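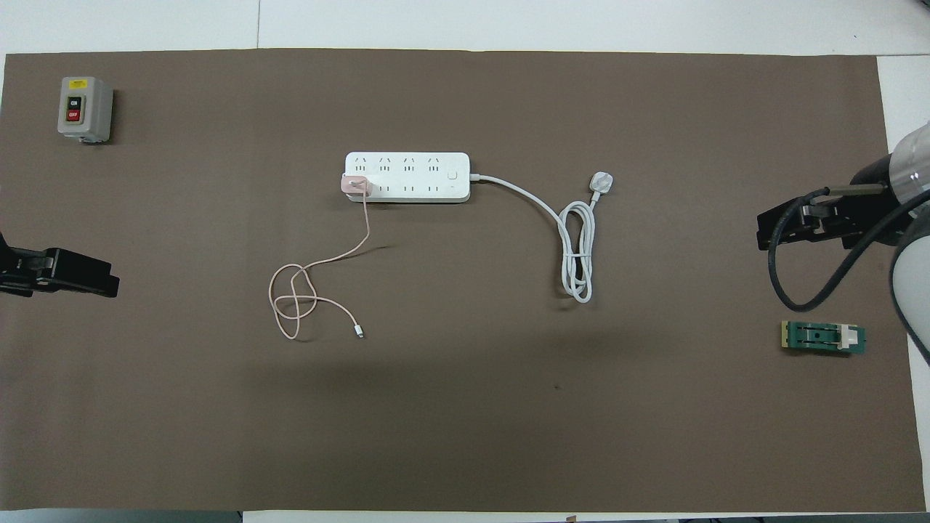 May 28, 2018

We went without power for 11 hours last week, and I have been thinking about it more than I expected to. The line into Parkier failed a little after supper and it wasn't fixed until the next morning.

The first hour was fine. I had candles in the kitchen drawer and a flashlight with weak batteries. I made a sandwich and read until my eyes got tired. After that I kept reaching for the light switch every time I walked into a room. I have lived in this house nine years and my hand goes there without asking me.

When I was growing up in Nasosberg we lost power most winters. My parents filled the bathtub the minute the wind picked up, and we all slept in the front room by the stove. I don't remember anyone complaining. We played cards and went to bed early.

I had let all of that slide. So on Saturday's errands -- well, a long drive to the hardware store and back -- I bought a lantern, two packs of batteries and a camp stove. It came to 60 dollars. I also cleaned out the freezer, which needed it anyway. The fish was gone and so was the ice cream. The bread was all right.

I still want a battery radio before September, when the storms start up again. The old one is in a box in the garage, and I think the dial is broken.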